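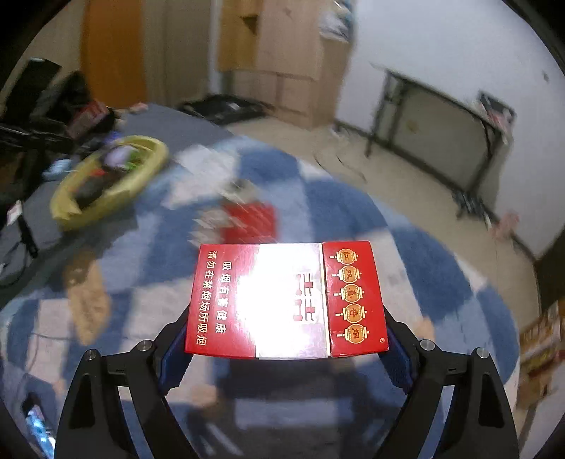

Unit 5: Looking after the hand-held gripper
Course notes, M. Figueiredo, Omadville

The Flando manual says the fingers need service every 200 hours. I don't believe it, and you shouldn't either. A tool used on cartons all day wears differently from one used on socks.

Pads. Look at the ridges on both inner faces. The manual calls them "self-cleaning." Wipe them anyway, with a dry cloth.

Pivot pins. Open and close the fingers 9 times, slowly. If one side lags, check its outer pin first, then the inner. Do not oil anything until you have found the cause. Oil hides a bent link for nearly a week.

Grip check. Hold a light carton level by its ends. Shiny packaging throws glare into the camera, so don't judge pad contact from the video alone. Get your eyes down beside it.

Write down what you found before you change any parts. "Seems fine" is not an entry.

For next time: read Cordeiro, section 2, and bring objections.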